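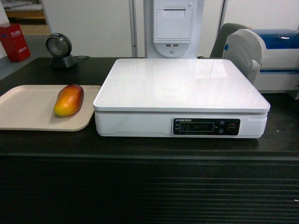

One counter, a scale and a mango

Home | Local | Business | Food | Letters

By the Hinham business desk
November

The owner of the Goossens produce shop in Hinham weighs almost everything she sells. Mangoes, plums, loose carrots and walnuts all cross the same white scale on the same dark counter before they get a price.

"People used to take a bag off the shelf and that was it," she said. "Now they want two carrots, or one mango. I like that. It just means the counter is busy all day."

She opened the shop 6 years ago with a cash box and a secondhand scale. The dark counter with the ribbed front came later, bought from a bakery that was closing on Grundon Street. She says it looks good and shows every speck of dust.

"I wipe it down 20 times on a Saturday kind of crowd," she said. "You turn around and it needs it again."
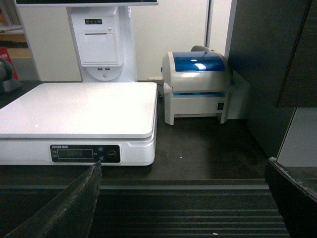
The label printer was the last thing to be added, and she had to think about where it would go. She wanted it next to the scale and close to the checkout terminal, so that whoever is serving can weigh, print and ring up without walking anywhere.

"We had it on a shelf at the back for 2 months," she said. "You'd weigh the fruit, walk over for the label, and come back to a longer line."

The shop now stocks 443 items, many of them from Flilow, a growers' group outside town. Soft fruit goes on a shallow tray while customers make up their minds. She does not let anyone drop it straight on the platform.

"A mango bruises and you don't see it until the next day," she said. "Put it down gently, read the number, pick it up."

She plans to stay open an hour later through the winter, until 7 p.m.

Last updated: November, 4:15 p.m.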